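4. Préparer et garnir l'étagère Verkholm

Vous voilà arrivé à la partie la plus agréable du montage : l'étagère est debout, les chevilles sont en place, et il ne reste plus qu'à la mettre de niveau, à l'huiler et à y installer vos objets. Prenez votre temps, un samedi matin tranquille fait très bien l'affaire !

4.1 Mise à niveau

1. Posez un niveau à bulle sur la tablette du milieu, dans le sens de la longueur.
2. Tournez les pieds réglables à la main, un quart de tour à la fois, en commençant par celui qui paraît le plus bas.
3. Recommencez dans le sens de la profondeur, puis revenez vérifier la longueur (les deux réglages s'influencent un peu, c'est normal).

4.2 Huilage des tablettes

4. Dépoussiérez chaque tablette avec un chiffon doux et sec.
5. Appliquez l'huile Pisero en couche fine, dans le sens du fil. Un flacon de 200 ml suffit pour le modèle de 600 mm.
6. Laissez pénétrer 60 minutes, puis essuyez soigneusement l'excédent.

Attention : étalez les chiffons imbibés d'huile à plat, dehors, jusqu'à séchage complet. Roulés en boule, ils peuvent prendre feu tout seuls.

4.3 Mise en place des bibelots

7. Répartissez d'abord les objets les plus lourds sur la tablette du bas, et gardez le haut pour les pièces légères.
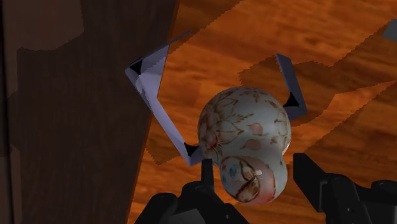
Fig. 7. Figurine en céramique à fleur peinte, couchée.

8. Collez sous chaque pièce fragile une pastille de feutre Reltham. Pour les formes rondes qui ont tendance à rouler, préférez un point de pâte adhésive.
9. Laissez un petit espace entre les objets, vous serez bien content de le trouver le jour du ménage.

Remarque : l'éclairage Varela, vendu séparément, se fixe avant la garniture de la tablette supérieure. Voir la section 5.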